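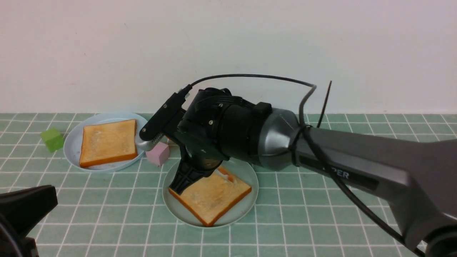 Wing-yan Mak wrote back after our last report to ask whether pretend breakfasts really needed a whole term, and whether the children wouldn't be bored of eggs by the second week. We took the question seriously, and the happy answer is no, they are not bored of eggs! Breakfast is still the busiest corner of the room and we have had to start a turn list.

Progress report to the Vestergaard Small Grants Fund
Ondach Play Library, Breakfast Table project
18 June 2024

Where we are

The Breakfast Table has been running for 8 weeks. The idea in our application was a simple one: a table set for a meal, food that small hands can pick up and put down, and plenty of time to lay it all out again differently. We now have 56 families signed up to borrow the matching take-home bags, which is more than we had bags for, so the waiting list is moving slower than we'd like.

The corner itself looks lovely. We went for a pale green surface with a grid of white lines, and it has been a surprise hit in its own right (children park things on the squares, make roads along the lines, and argue happily about whose square is whose). It wipes clean quickly. There are some light scuffs and fine scratches on it now, none of which bother us, though we'll want to think about a spare for next year.

The food and plates

We were keen that the plates shouldn't all match, and that has worked nicely. Parents have told us they hear far more talk at home about "the green one" and "the purple one" than they used to, and one boy who rarely speaks in sessions has been ordering his breakfast by plate colour. The favourite order by a long way is egg on toast. The eggs have frilly whites and a shiny orange yolk, and the toast is a plain square slice with a darker crust, so they stack well and the egg can be lifted off and given to somebody else. Fried egg with no toast is the second favourite, usually asked for very firmly.
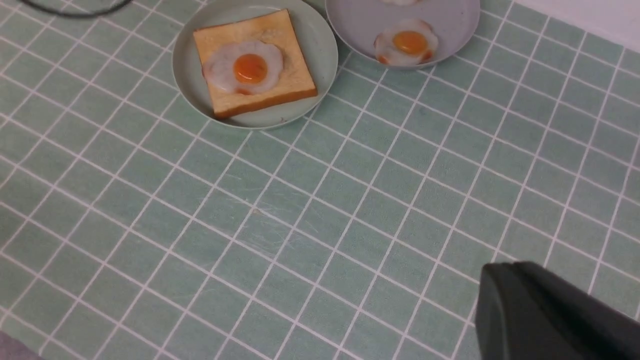

Money

The grant was £2174. The first £1000 went on the table, the surface and the starter set of food and plates from Panatholm. The take-home bags are coming from Warkix in two batches; the first is out with families and the second has been ordered. What remains is set aside for replacements and for printing the picture menus, which are at the proof stage. We have not moved money between headings.

What hasn't gone to plan

The menus are late. Our first version had too many words on it and the children ignored it completely, so we have redrawn it with large pictures and hardly any text. The bags also come back with bits missing, mostly toast. We have put a packing card inside each lid and it is helping.

Next steps

Second batch of bags out to the waiting list.
Picture menus printed and tried at the table.
A lunch set to follow in September, if you are happy for us to use the replacements money for it. Please let us know either way before we place the order.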